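Seneviratne Kitchen Unit K2
Mobile two-arm robot for dish handling in home and small shared kitchens

Item number: 554
Price from: 1,445 per month on a rental plan, delivery not included
Supplier: Jorneritz, Lokville showroom

The K2 is a two-arm robot on a wheeled base. It is made for households, care homes and small staff kitchens that want help with putting dishes away, clearing the sink and setting things out for a meal. This page is for customers who are still planning their budget. If you already have a quotation from us, please use the prices in the quotation.

What is in the rental price
Base unit with 2 arms, one pair of soft grippers, charging dock, software updates and telephone support. The first service visit is also included. A second pair of grippers can be ordered separately and we advise it for kitchens that wash dishes many times a day — the soft pads wear down and must be changed.

What is not in the rental price
Delivery and carrying up stairs, changes to your furniture, electrical work, and extra training days after the first one. Customers often forget the furniture. Some drawers need a different handle or a stronger runner before the robot can open them well, and a carpenter will charge for this.

Space and power
The base must be able to turn in front of the sink and in front of the dish drawer while the drawer is fully open. Please measure with the drawer pulled out. The dock uses a normal wall socket and should stand away from the cooker and away from water. Tiled floors and hard vinyl are suitable. Thick mats have to be removed.

Planning visit
Before we confirm an order, Fikri Setiawan or a colleague from our Mernley office visits the kitchen and writes a list of the dish tasks as they are done by hand today. We look at where the plates are kept, how they stand in the rack, what is usually left in the sink and which things hang or lean near the worktop. Glass jars and lids near the edge are marked in the list, and you decide if they will move or stay. The visit takes a morning and the fee is taken off your first invoice if you order.

Rental period
The shortest period is 5 months. After this you can give notice at the end of any month. If you wish to buy the unit later, nearly half of the rent already paid is counted towards the price.

Before you ask for a quotation
Please send us the width of the free floor, the height of the worktop, the inside size of your dish drawer and the size of your largest plate. Photographs of the open drawer and of the sink are very useful.
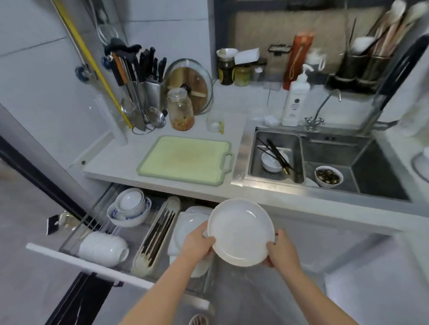
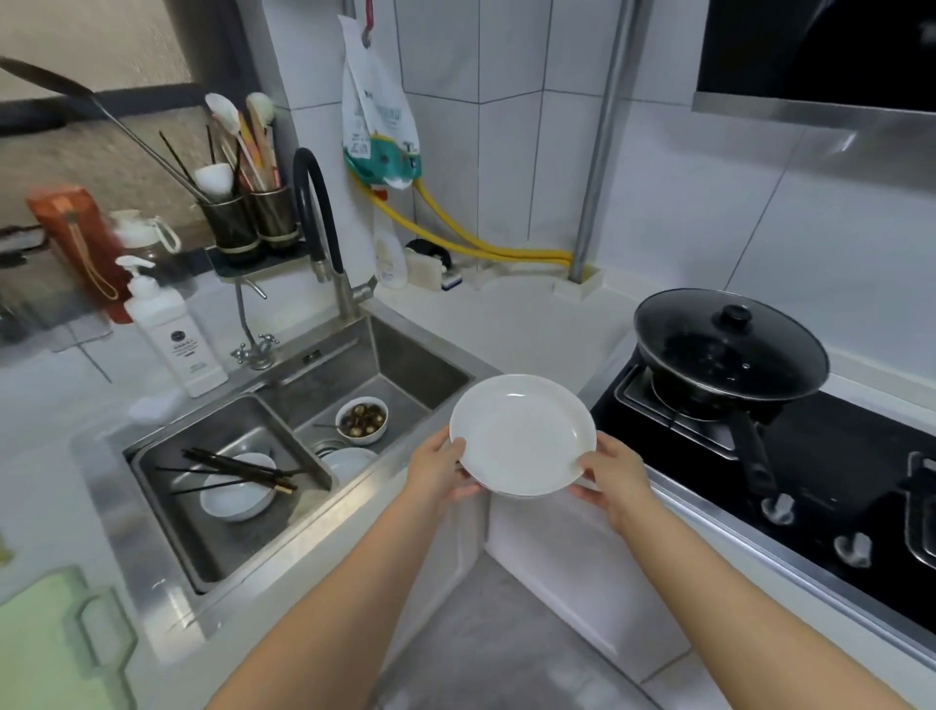

Plate handling by hand in a home kitchen: at the open dish drawer (first picture) and near the sink and gas cooktop (second picture).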